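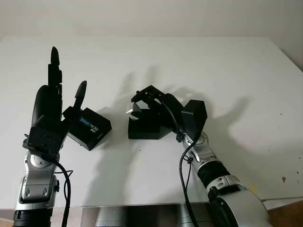

Malel Two-Finger Gripper Kit: Review

Reviewed February 22, 2021

Price as tested: $739, one gripper, cable and adapter plate included
Sold by: Magyar Automation Supply
Used on: one arm of a two-arm bench cell, with a Nomo multi-fingered hand on the other

Our shop in Trekville does short-run packing and kitting, mostly small electronics and accessories in cartons. We had a budget line for end effectors and had to decide how to spend it. The choice was a second Nomo hand, so that both arms would match, or a plain gripper on one arm and the hand on the other. We bought the gripper. I have been using it since November and this review covers what it cost, what it does well, and what I would plan for if you are putting together a similar order.

What you get

The kit comes in one carton. Inside are the gripper body, a pair of fingers, two sets of fingertip pads, an adapter plate, a cable and a bag of screws. The instructions are a single folded sheet. The drawings are clear but the sheet does not list tightening values, and I had to write to Magyar for them. They answered the next day.

The linkage is open, so you can see all of it moving and you can get a brush in to clean it. The finger plates are flat and stiff. The pads are ribbed and come to a blunt tip, with a mounting plate clamping the base. Changing pads means taking out small screws in tight spots -- buy a good driver and a magnetic tray if you do not own them. Neither is in the kit.

Fit and setup

The adapter plate matched our wrist without any drilling. Cable routing took longer than the mechanical work. The supplied cable is the right length for an arm that stays mostly folded, and too short if you reach across a full table and turn the wrist over. I ended up ordering the long one. Put the long cable on the first order and save yourself the second shipping charge.

Leave slack at the wrist and check it at every pose you plan to use before you tie anything down. I tied ours too early and had to cut the ties and start again.

Everyday use

Our main job for this gripper is picking up small rigid boxes from a flat white table. It opens to 88 mm, which covers everything on our list except one carton that goes to the hand. 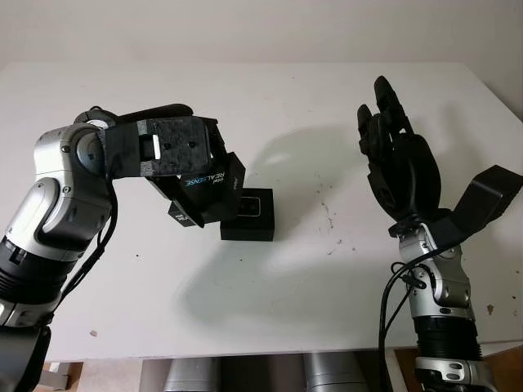 A box that lies square to the fingers is the easy case. A box turned at an angle needs the wrist turned to match, and the time you spend getting that right is the largest labor cost in the project. The gripper itself is repeatable. I have not had to reset its open and closed positions, and it holds a grip without hunting or buzzing.

Low boxes are harder than tall ones. With a low box the tips have to come down close to the table, and if your table is not flat or your arm sags a little at full reach, you will touch down on one side. The pads take this better than bare metal would. I still set a small clearance and accept a shallower grip.

Glossy lids are fine. The ribbed pads grip the sides of the box and do not mark it. Soft pouches are poor -- they fold between the fingers and slide out when the arm speeds up. We send pouches to the hand.

How it compares with the hand

The Nomo hand can take odd shapes and it can steady something while the gripper works on it. It also costs several times what the gripper does, needs more setup for each new item, and has more parts to keep in order. For square cartons I could not find a task where the hand was faster.

If you are planning a two-arm cell on a limited budget, I would start by listing the items you handle. If most are rigid and have parallel sides, buy the gripper first and run it for a while before you decide on the second arm. We bought the hand first, and it sat idle for much of the day until we found work for it.

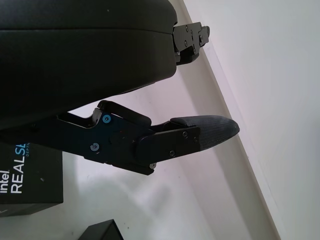 Pads are the part you will be buying again. We are on our second set. The first set was still usable when I took it off, but the ribs had worn at the tips and the grip on smooth cartons was less certain. Pads are sold by the pair and I now keep one pair on the shelf. Put that in the operating budget and not in the purchase, or it will come as a surprise to whoever signs for supplies.

Check the screws too. One pad screw backed out on ours in the second week. I put a drop of removable thread locker on all of them and have had no more trouble.

Costs to plan for

The gripper is the large number on the quote, but allow for these as well:

Long cable, if your arm reaches across the table
A spare pair of pads
Driver and thread locker
Shipping, charged per order and not per item
Setup time, which for us was most of a week including teaching the positions

Magyar does not discount a single unit. They offered a lower price on a pair, and if you know both arms will carry the same gripper you should ask for it in writing before you order.

What I would change

The instruction sheet needs tightening values. The screw bag needs spares, at least one of each size. I would also like a cover for the linkage as an option, for shops with cardboard dust. Ours gets a brushing at the end of each shift and so far that has been enough.

Would I buy it again?

Yes, for boxes. For mixed items I would want something else on the other arm, as we have. A second Malel kit is on our list for the next budget year, to go on a single-arm station that only handles cartons, and I will order that one with the long cable.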